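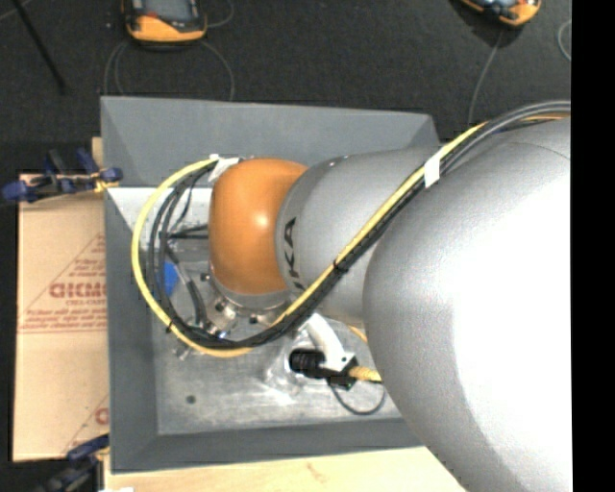 About Skolutetti. We do bin picking kits for shops that allready own an arm and don't want to buy another. Started by Babar Ansari and Saeed Hassanpour, still 2 of us on most installs. Kit is called Bultano: bracket, cable dressing, software, setup on your floor. Clear, crinkly plastic in a gray metal bin is the sort of part we like, send us the hard stuff. 751 part types tested so far. Cables get taped and zip tied along the arm, spare ties in the box. Next installs March, email for a slot.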